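**From the workshop floor — teaching by hand, and what we've learned about folding**

1 Nov 2018

Hello again, everyone, and thank you for all the kind notes after the last newsletter. I read every one of them, even the very long one about bearings, and I promise a proper reply is coming. This time I've been asked to write something about the demonstration work, as several of you have wanted to know what we do all day now that the Erov project has moved on from picking up blocks. The short answer is that we handle cloth. The longer answer is below, and I'd put the kettle on first.

For those who joined us after March, Erov is our attempt to get a robot arm to do small household jobs by showing it how, instead of writing out every movement in code. We started, as most people do, with remote control. Iulian Bucur sat at the desk with a pair of joysticks and a monitor and drove the arm from across the room, and we recorded everything he did. Iulian is very good at this. He has the patience of somebody who grew up untangling fishing line, and after a fortnight he could get the arm to lift a tea towel, shake it a bit and lay it over a rail. The trouble was that it took him such a long time! He'd go in, stop, check the second camera angle, go in again, and by the end of a morning we'd have 20 recordings and he'd have a sore neck.

There was also the matter of feel. When you pick up a cloth you know straight away whether you've got one layer or two, and you shift your fingers without giving it a thought. With the joysticks all of that disappears. Iulian could see that the fingers had closed, but he couldn't tell what they had closed on until he lifted, and quite often it was nothing, or else it was the cloth and the tablecloth under it as well. (We did lose a mug that way. It was my mug, and I've mostly forgiven him.)

So over the winter we went over to the hand-held gripper, which we call the Hura after the first set of drawings. You hold it and do the job yourself, using the gripper's fingers in place of your own. The camera sits on the tool and sees what the fingers are doing, the recording goes off to the laptop, and later on the arm learns from it. The first time I tried it I felt like a person eating peas with barbecue tongs. By the second afternoon it was quite ordinary, and I caught myself reaching for my sandwich with it.

The difference in pace has been lovely. We now have 390 usable demonstrations of gathering and lifting cloth, and we set aside 300 of those for training, with the others kept back so we can check how the arm copes with cloths it hasn't met before. I should say that "usable" is doing a fair amount of work in that sentence. We throw out any recording where the person hesitated for ages in the middle, or where a sleeve got across the lens, or where the cloth was dropped and then picked up again as though nothing had happened. That last one is a habit we all share, and it's a surprisingly hard one to break. If you drop it, stop the recording and say so, please. The robot will happily learn to drop things if we show it often enough.

A few people have asked whether it matters who does the showing. It does, rather more than I expected. Iulian goes in low and slow and pinches right at the middle. I tend to swoop. When we trained only on my recordings the arm swooped as well, which was flattering for a minute and then a bit of a nuisance, because it knocked the pile over on the way past. When we trained on the two of us mixed together, it dithered at the start of each try, as if it couldn't decide whose manners to follow. We've since agreed on a common way of approaching the cloth, and it's written up on the sheet beside the charging shelf. Please have a read of it before your first session, even if you've used the tool before.

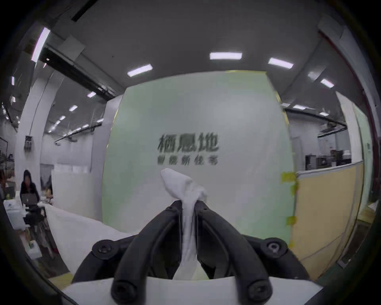 Cloth is a funny thing to teach with, and I've grown fond of it. A block is the same block every time you put it down. A cloth never lands the same way twice, and there's no single correct place to take hold of it, so what you're passing along is more of a judgement than a movement. Where's the high point of the bunch? Is there enough there to get hold of? Will it slide out if I go up too quickly? You answer all of those with your wrist in less than a second, and the hope is that, with enough showing, some of it ends up in the arm.

We aren't there yet. The arm does well on small cloths that are already bunched up a little. It does poorly on anything lying dead flat, where it scrapes at the surface in a hopeful sort of way and comes up with nothing. Iulian thinks we need more recordings that begin with a flat cloth and a gentle push to raise a fold before the pinch. I think he's right, although I'd like to try softer fingertips as well. We'll do his idea first, seeing that it costs us only time.

On the software side, the new release of Stoica (our recording program, for the newcomers) now keeps the notes you type together with the recording they belong to, so there's no more matching up scraps of paper at the end of the day. It also beeps when it starts and when it stops. Some of you have already told me the beep is too loud. It can be turned down under the sound settings, second item from the top.

Next up is Iduria, the follow-on project, where we'd like to use 2 grippers together, one in each hand, and work our way towards folding something properly, corner to corner. I had a go with a pillowcase last week and made an awful mess of it, but it was great fun, and I came away with a new respect for anybody who can fold a fitted sheet.

If you'd like to book a session on the Hura, put your name on the list by the door or send Iulian a message. Wear short sleeves if you can, or roll them up, and bring an old tea towel if you have one to spare. Patterned ones are especially welcome, as we have far too many plain ones.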